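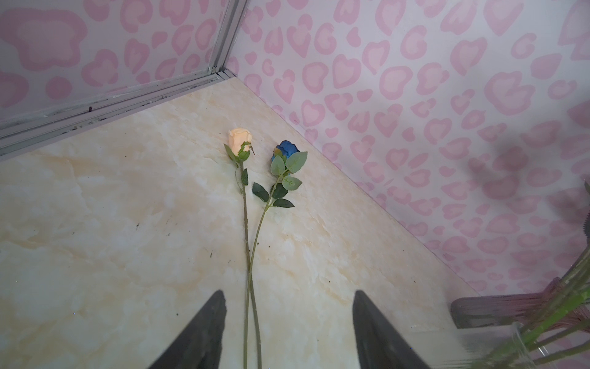

Artificial roses in peach and blue on a marble-patterned surface.

The Long Life of the Artificial Flower
By Jamila Sarkar

The Fellutley Museum of Domestic Crafts holds 2,915 artificial flowers in its permanent collection. Most of them were never meant to last. They were made for hats, church altars, shop windows and dinner tables, and their makers expected them to be thrown out when the fashion changed or the dust became too thick to brush away.

The museum's holdings began with the closing of the Hoxha workshop in Allurville, a family business that supplied milliners and dressmakers for three generations. When the workshop shut its doors, its stock, cutting tools and order books passed to the museum in a single gift. The order books alone fill two cabinets. They list silk violets by the gross, cotton daisies for children's bonnets and, in one winter, a rush order of black poppies that was never collected.

Snežana Petek, who has been curator of the collection since its first public showing, considers the tools to be its most valuable part. "A flower can be copied from a photograph," she said. "The way it was made cannot be learned without the irons." The irons are small brass balls and blades set in wooden handles. Heated over a flame and pressed into stiffened cloth on a cushion, they give each petal its curve. The Hoxha set contains 616 of them, many worn smooth on one side by the hand of a single worker.

The trade was divided with some care. Cutters stamped petals from layers of fabric. Dyers worked from the edge of the petal inward, so that the color would fade toward the base as it does in nature. Assemblers, who were usually the best paid, wound the stems and set the blooms. Much of this work was done at home in the evenings, and the wages recorded for it are low.

Plastic changed the business after the middle of the last century. Molded stems and leaves could be produced in great numbers, and a household that had never bought silk flowers could now afford a vase of tulips in December. The museum was slow to collect these later pieces. Danica Kovačević, its former director, regarded them as outside the scope of a craft collection - a view that was widely shared at the time. Her successors have since added them, and a case on the upper floor now sets a Hoxha camellia beside one bought at a supermarket.

Care of the collection presents its own difficulties. Early dyes are sensitive to light, and gelatin, which was used to stiffen cloth, attracts insects. Older plastics become brittle. Spyros Shehu, the conservator, cleans each piece with a soft brush and low suction, and he keeps the wax flowers in a separate cool room. Wire stems must be checked for rust where the paper wrapping has split.

Interest in the craft has returned in a modest way. The museum's evening course, taught by Tassanee Chaimongkol, admits a small group each term and has a waiting list. Students begin with a simple five-petaled blossom and proceed to the rose, which takes most of them the remainder of the course.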